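3.2 Reheating habits in shared kitchens

The Tatgate survey covered 469 residents in seven buildings. Most owned or shared a microwave oven, and more than 300 used one daily. Rajput and Voß put this down to short lunch breaks. Our interviews point to the price of gas.

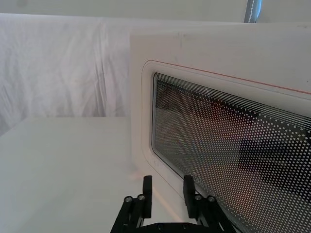

Figure 3. White microwave oven with a thin red-orange line across the upper part of the door.

Residents of Nungate mostly reheated rice and soup. Those in Gresanholm cooked from raw more often – eggs and potatoes above all – and threw away less food. 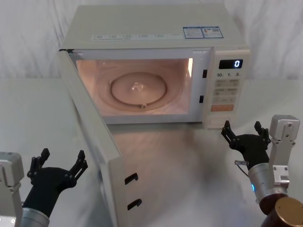
Waste was highest in March, when many students were away and leftovers stayed in the shared refrigerators. Portion size had little effect.
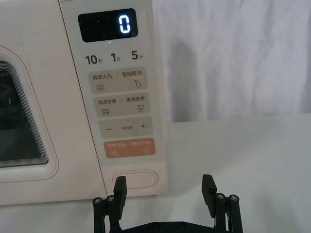

Age mattered more. Older residents planned meals for the week and kept a written list, while younger ones bought food on the way home.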